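### 3.2 Materials and reading sessions

Families were recruited through two public libraries in Stisthorpe and through the Hầu playgroup, where most parents speak Vietnamese at home and many also speak some Mandarin. Each family was asked to read with one child, at home, at the usual time of day. We did not set a minimum length for a session. Parents recorded the reading on their own phones and sent us the sound file only.

Picture books were chosen over longer storybooks for two reasons. They can be finished in one sitting, and children in this age range often know the text well enough to fill in words. Familiar books also draw more talk that goes beyond the printed page (see Section 2.1). Figure 1 shows a board book of the kind used in the home sessions.
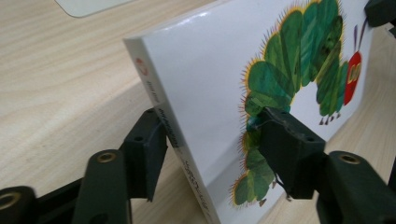

Recordings were transcribed by the second author and checked by a speaker of the home language. An utterance was coded as *reading* if it matched the printed text or changed it by no more than one content word. All other utterances from the adult were coded as *extra-textual talk*, which was split into labeling, questions, links to the child's own life, and management ("sit down," "turn the page"). Where a parent translated a line on the spot, we coded the translation as reading and marked the switch in a separate column.

Khoa Lã and Ineke Wouters coded the first 16 transcripts independently and then met to settle differences. Most disagreements were over questions that also served as management, such as "Are you going to turn it?" These were moved to management for the whole data set. 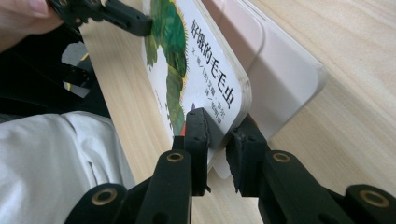

**Figure 1.** Board books with a caterpillar on the cover. The title in the lower view is in Chinese.

The final set holds 178 sessions. Sessions in which a second adult took over the reading were kept, but the two adults were given separate speaker codes. We dropped recordings where television or traffic noise covered long stretches of speech.

### 3.3 Language switching

Switches were counted at the level of the utterance. A single borrowed noun inside a sentence was not treated as a switch, following the coding manual from our earlier Mukex study. This choice lowers the totals for families who name animals and foods in one language and read in the other. We return to the point in Section 5.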